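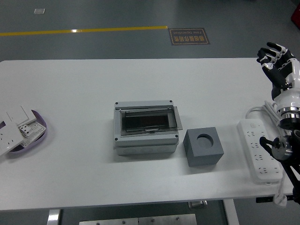 A gray distribution box with a smoked cover, on a work table beside a power strip.

Jemex wants to sell you a better box for your breakers

WESTUNWOOD - Jemex, the electrical parts supplier, said in June that it will bring a small plastic distribution box called the Nuslow to hardware stores in the region, with a promise that a homeowner or an apprentice can have it mounted and closed up in 17 minutes. The company gives no word on how long it takes to do the wiring, the part of the job most people pay for.

The Nuslow is a surface-mount enclosure in light gray plastic with a see-through cover on a hinge. It will sell for $114. A plain box of similar size from the shelf at Tanabe, the supply house on the east side of town, costs a good deal less and has a cover too.

Jemex's case rests mostly on that cover. The company says a tinted, see-through lid lets you check for a tripped breaker without opening anything, and that the hinge will hold its line through years of use. Maybe so. The cover on the box in the photograph sat a little askew and stuck out past the right side of the enclosure. Four screws, one near each corner, were in the top face.

The base is marked with round knockouts, the thin spots an installer punches out to bring cable in. Jemex calls the layout "universal." Shigeru Sugiyama, an electrician who has worked in Westunwood for most of his career, has heard that word before.

"Universal means it fits the wall in their showroom," he said. "I'll end up drilling my own hole, same as always."

Sugiyama tried a sample over a lunch break. He liked the screws, which he said were easy to reach, and had no complaint about the plastic. He was less taken with the 17-minute claim. On his own bench the mounting took him longer, and he stopped the clock before running a single wire.

Jemex says its figure comes from a trial with 9 installers. It would not say how many of them work for the company, or whether the wall was drilled ahead of time. A spokesman said the full results would be shared "when they are ready" and did not give a month.

There is also the matter of who is allowed to put one in. The packaging talks up the box as a weekend project, but Westunwood requires a permit for a new panel or subpanel, and the permit office said a see-through lid changes nothing about that. Anyone replacing an enclosure at home should call the office first - the instruction sheet mentions this on its last page, in small type.

The first shipment is 100 boxes, split between two stores. Tanabe has not decided whether to carry it. A clerk at the counter said a few customers had asked about the lid, and that they went quiet when they heard the price.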